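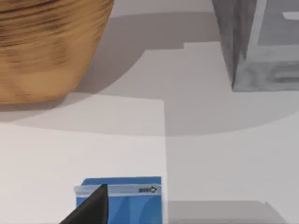 Kisard began with a filing problem. In June of our first year, Heriberto Zavala inherited 52 boxes of recipes, letters and clippings from an aunt who kept everything and labeled nothing, and he went looking for a company that would put a family's papers in order for less than the price of the house they were stored in. He couldn't find one. Most of our jobs still start the way his did, with a white tabletop, a gray container at one corner, something round and brown at the other, and a relative who would like the table back by dinner.

We sort, copy and index household papers. That covers letters, recipes, school reports, deeds, warranties for appliances that died decades ago, and the large category we call "somebody thought this mattered." We are a company of six. Four of us have worked in libraries, one used to prepare taxes, and Heriberto sold carpet, a trade he claims taught him how to walk into a stranger's home and say nothing about it.

Our office is on the second floor of the old Nedelcu building, over a shop that repairs accordions. If you call in the afternoon you will hear them. We have asked for quieter accordions and been told how things stand.

What we charge

A standard job is $980. It includes one visit, up to 12 hours of sorting, a printed index and a set of copies on a drive. Extra hours are billed separately, and we tell you before we start them. If your papers turn out to be mostly takeout menus, we'll tell you that too, and you will owe us $170 for the visit.

What we don't do

We don't appraise anything. We don't settle arguments over who gets the letters, although we have sat through several. We don't throw anything away without a signature, even the menus.

Plisum

Our index system is called Plisum. The name came from a misread label in one of the aunt's boxes, which we believe said "plums." It works the way a good drawer works: you look under the word you'd use yourself, and the thing is there. Clients in Carnow can borrow a printed guide from the office. Everyone else gets theirs by mail, with an accordion-shop flyer inside, as required by our lease.

Page last updated 24 February 2022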